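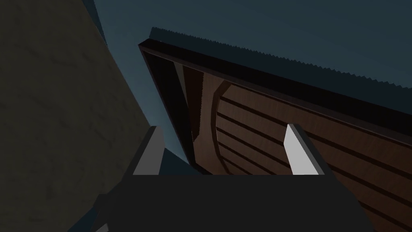
Simulated gripper, fingers open, at a slatted wooden panel

tuhiwai_sim
Our rule for door tasks is 10 trials in sim before anyone books the real arm. Is that enough?

rhorrocks
No. We do 60, with the start pose varied each time.

Harex_Isla
60 is overkill for one panel. Write down the force limit and the stop condition first - most people skip both.

rhorrocks
Disagree. A limit on paper won't show you a bad approach angle.

tuhiwai_sim
I'll do both, then.

4 comments · 10 shares

Related threads
Wollon wrist limits
Logging failed grasps

We use cookies.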